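**Why does a sweater keep you warm?**

Quick one today. It's cold out, sweaters are on, so let's go!

A sweater doesn't make heat. You do! Your body is like a little heater. The sweater just keeps the heat from runing off.

How? Air. Tiny pockets of it, stuck between the loops of yarn. Heat has a hard time getting through air that stays still. 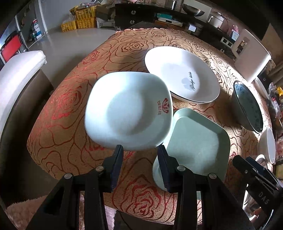

*Plates on the rose tablecloth.*

Now the loops. Knitting is one long string, pulled through itself over and over. My blue sweater (pattern's called Gretus, took me all of October) used 528 yards of yarn. Lots of loops. Lots of air.

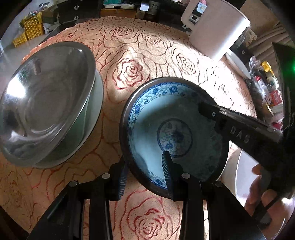 Why is wool so fluffy?

Wool hairs are crimped, like tiny springs. They push away from each other and leave room for air.

Sheep have it figured out. Same trick, whole body.
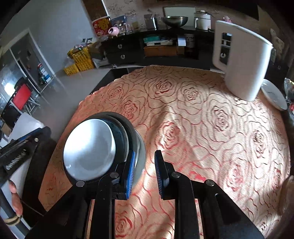

Wind is the problem, though. It blows right thru the gaps and takes your warm air with it. So put a jacket on top. 2 layers, one to hold the air, one to stop the wind.

Try it: sweater only, stand outside on a windy day. Then add the jacket. Feel that?

Oh, and don't squash your sweater under a super tight coat. Flat sweater, less air.
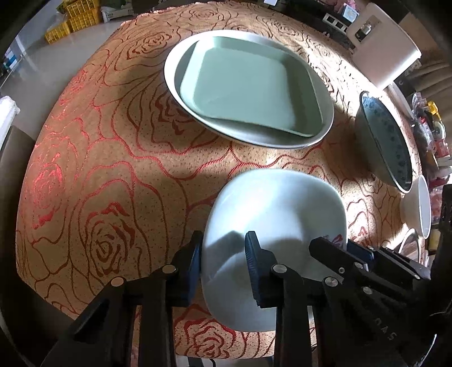 A reader from the Trundska knitting club wrote in that two thin sweaters can be as cozy as one thick one, and there's air in between them too. Good one. Go try that next.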